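MEDIA RELEASE
For immediate release

Ruria tablecloth range goes on sale Tuesday

Piltulham homewares maker Ruria will put its new printed tablecloths on sale this Tuesday, at the Lorneson Street shop from 9 am and online from noon.

Two sizes to start. Small rectangle and large rectangle. Round ones later in the year, colours still to be confirmed.

The cloths are 100 per cent cotton, woven and hemmed in Piltulham. Machine wash cold, line dry in the shade, warm iron on the back. No bleach please.

There are 11 prints in the range, drawn in-house over the winter. Mostly fruit and leaves, a few plain stripes for people who dont like fruit and leaves. Matching napkins in most of them, sold in packs. Seconds will be in the bin by the counter at half price, first in first served.

Stockist enquiries are open now. Palaniappan, our distributor, is handling all orders outside Piltulham, and retailers who carried last year's tea towels will recieve the new price list by email this week.

Orange berries and teal-green leaves on white, one of the patterned cloths on the table.

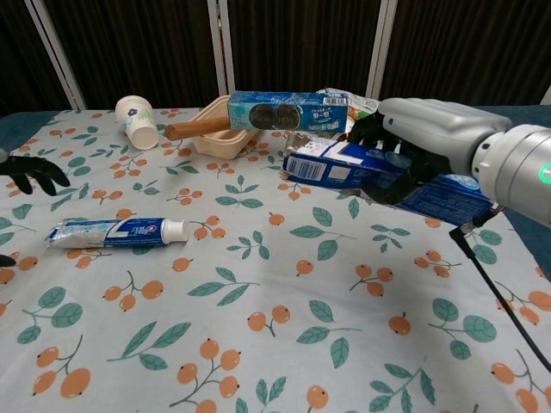
Ruria Trade News, Issue 2

Swatch cards free on request, allow a week for post. Shop hours over the launch week are the usual ones, closed Sunday.

Media and stockist contact: Ruria front desk, Lorneson Street, Piltulham.

ENDS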